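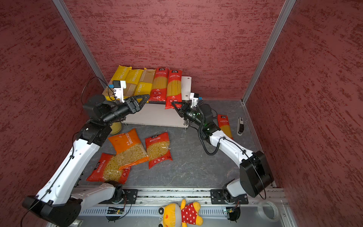 Couldn't you just sort them by brand and be done with it, one of the first readers of this page asked, and I said no, and then spent most of a Thursday working out why I'd said no. So I've rewritten this file, and it should make more sense than the last one did.

Sang pasta shelf — read me first

This is the card that goes with the Sang folder. Sang is my set of pictures and notes about dried spaghetti in packets: how it stands on a shelf, how you sort it, and how you tell one lot from another when they're all long, thin and inclined to fall over. It's part of Gorero, the bigger collection of cupboard things, but you can use it on its own.

What's on the shelf

Spaghetti, all of it! The shelf is a white raised one on short metal legs and the packets lean upright along the top. I use two colour groups, yellow and red, and that's the whole system.

Yellow: the bright packets with PASTATIME on them, and also the paler yellow-beige one with the window. I know it's closer to beige. It goes in yellow anyway, so please don't open a third group for it (I tried, and the notes got into a terrible muddle).

Red: the packets with white Chinese characters and a clear window with the strands showing through.

Which brings me back to the brand question. Brand works nicely until a packet is turned round, or somebody tips the same pasta into a plain bag, and then you're stuck. Colour you can check from across the room. If you do want brands, there's an empty column for them in the notes file. Fill it in and send it back, I'd be delighted.

What's in the folder

pictures — 900 of them, all of spaghetti shelves
notes.csv — one line per picture, with colour group, left-to-right order and anything odd
orders.txt — the 7 shelf orders I kept coming back to
spare — 300 pictures I haven't written notes for yet, sorry

Left always means left as you look at the picture. The early notes had it from behind the shelf, and I think I've caught all of those, but if one looks backwards it probably is.

How I write up a packet

Go left to right. Put the colour group first, then the lettering if you can read it, then whether there's a window. If you can't read the lettering, leave it blank. Don't guess from the packet next door — I did that for most of April and had to redo the lot.

"Leaning" means the packet is upright but tilted. "Down" means flat. Anything in between gets a question mark.

Things still to do

The Sturdale pictures need their pale yellows checking again.
Weights aren't recorded anywhere. Skeller asked for them and I haven't got them.
No notes on short pasta yet. Penne would need its own card, and I'm not ready for penne.

Using it

Help yourself for anything you like, just keep this file with the pictures. Corrections go in fixes.txt, 5 lines at most per fix, newest at the top.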